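Budgeting for a hand-held gripper setup: tips for a home workshop

Price the pair first. Two hand-held grippers cover most household sorting and folding work, and a second one bought later rarely matches the first in finger shape. The Gronitz set lists at 497; a single Tornano unit is 149 and ships without spare fingers.

Put spares on the same order. Finger faces scuff against bare wood, and a worn face slips on fine knits before it slips on anything hard. Allow 12 per finger.

Choose test items before comparing models. Knitted gloves and a padded ski glove on a plain wooden table make a fair trial: thin ribbing, a folded cuff and a bulky shell each ask for a different opening width.
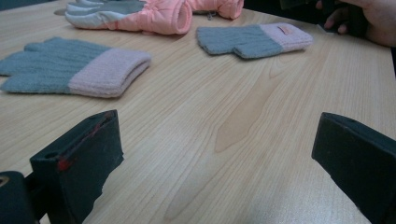
Kwak wrote in to disagree on the spares: buy one extra pair of fingers, no more, and spend the difference on replaceable pads. Pads wear first, and a worn pad costs less than a worn finger.

That holds for Sudix fingers, which take a glued pad. The Tornano ones do not -- check the mounting holes before ordering.

Plan the table as well. Leave clear surface in front of the work so both tools can approach flat items at a low angle. Knitwear should lie with the cuffs facing one way.

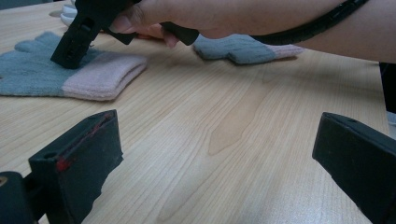

Cable length is the other item left off most budgets. Measure from the outlet to the far edge of the table, then add the reach of the arm. An 8 foot lead suits a small bench. Prices were checked in April and exclude shipping.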